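# Paper bags, and how I learned to pack them

When I moved to Nornanbridge I did not know that packing a grocery bag is a skill. In the town where I grew up, we went to the market with a strong cloth bag, and everything went inside in the order that we bought it. If the tomatoes were under the potatoes, we had soup that evening, and my mother did not complain.

My first paper bag in this country lasted as far as the bus stop on Olport Road. It was July, it was very hot, and I had put a frozen chicken at the bottom because it was the heaviest thing. This is the correct place for a heavy thing, but a frozen chicken in July makes water, and paper does not like water. The bottom opened and my groceries went down the hill. A man I had never met before ran after my onions. His name is Paora Baxter and he is now my neighbor, two doors from me, so I suppose the chicken was worth it.

After that day I started to pay attention. I watched the older cashiers at Fairweather, the small supermarket near my work, because they pack very fast and nothing is ever broken when I come home. One of them saw me looking and slowed down for me, which was kind of her. She told me to build walls first. Boxes and flat packages stand along the sides, jars and cans go in the middle, and the soft things come last. I wrote it on the back of my receipt and I still have that receipt, in the drawer with the batteries.

I also have a rule from my own experience, and it is that I never take things from the cart directly to the bag. First I put them on a table where I can see what I have.

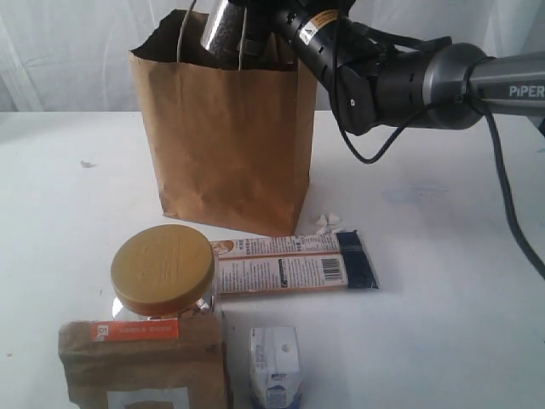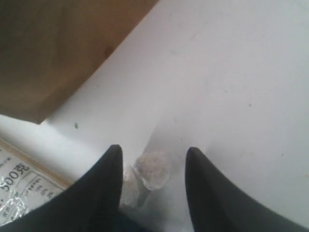

It took me a long time to accept that the order on the table is more important than the order in the store. When I come to the counter in a hurry, my hand wants to take the nearest thing, and the nearest thing is always bread. Now I look for glass first. A jar with a wide lid, like the one with the mustard-yellow top, is a good thing to begin with, as it stands well and the other groceries can lean on it. A paper pouch is more difficult. It has no real shape, so I wait until there is a narrow place left between two stronger things and I slide it down there. Shiny packages I put upright if they are long, and I try not to press them, because whatever is crisp inside does not stay crisp in one piece.

The small soft things wrapped in plastic are my weak point. I mean rolls, buns, a little round cheese, anything which you can damage with your thumb. They always look as if they will fit in the corner at the bottom, and I have put them there many times, and many times I have eaten a flat roll for breakfast. Paora says a flat roll tastes the same. He also eats bananas that are completely black, so I do not ask him for advice about food — only about bicycles and the county tax forms.

About the handles I have changed my mind. For a long time I did not trust the thin twisted paper ones, and I carried every bag in my arms like a baby. Then my shoulder began to hurt, and I tried the handles with a lighter bag. They are fine if you do not swing the bag and if the rim is not torn. If I see that the rim is torn near the handle, I fold the top down once and carry it from below as before. It looks old-fashioned, but I walk 24 minutes from the store to my door and there is nobody I need to impress on the way.

At home I shake the crumbs out of each bag over the sink, press it flat, and keep it behind the refrigerator. At one moment last winter I had so many there that the refrigerator stood crooked, and the milk was leaning in its shelf. I gave most of them to the reading room at Likside, where they use them to wrap books for the spring sale. I kept the best ones, the ones with a strong bottom.

I still buy frozen chicken, but it goes in the cloth bag. My mother sent it to me after I told her the story of the hill, and she put a packet of dried mint inside. The whole bag smells of it, and sometimes the chicken does too, a little.

Next time I want to write about eggs. I have a different opinion from the cashier about where they should go, and I need to test it a few more times before I say it in public.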